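Busel Live Music Program: progress report to the Fomcombe Arts Fund
Reporting period ending 02/08/2024

1. Attendance and program delivery

The program presented all concerts scheduled for the period at the Talpur hall. Total paid attendance was 1,267, against a target of 906 set out in Schedule B of the funding agreement. The chamber jazz series drew the larger share of the audience. The new music series remained below its own target, and its ticket price has been reduced for the second half of the season.

The Jondari Quartet residency was completed as planned, with two public concerts, an open rehearsal and four school workshops. The second concert was moved forward by a week to avoid a clash with a booking in the main hall -- ticket holders were notified by email and refunds were offered.

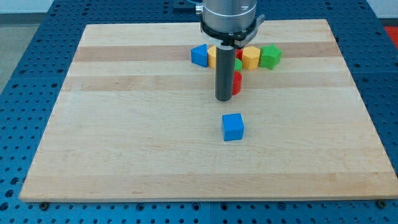
Progress Report, Issue 2, page 3

2. Acoustics and equipment

Reverberation in the Talpur hall was measured with the curtains open and closed. With the curtains open, speech between pieces was hard to follow from the rear rows. The curtains are now kept closed for amplified concerts and opened for unamplified strings and voice. The replacement stage monitors were delivered and tested. One unit had a faulty input and was exchanged by the supplier under warranty.

The piano was tuned before each concert. The technician's report recommends regulation of the action within the next year. This work is not covered by the current grant and will be listed separately in the next application.

3. Budget

Expenditure to date is 92 per cent of the amount budgeted for the period. The underspend relates to artist travel, where two ensembles shared a vehicle. We request approval to move $400 from travel to printed programs, as paper costs have risen.

4. Next period

Booking for the spring concerts opens in September. Three artist contracts are signed and one is with the ensemble's agent. Audience survey results will be attached to the next report, along with the itemised box office statement.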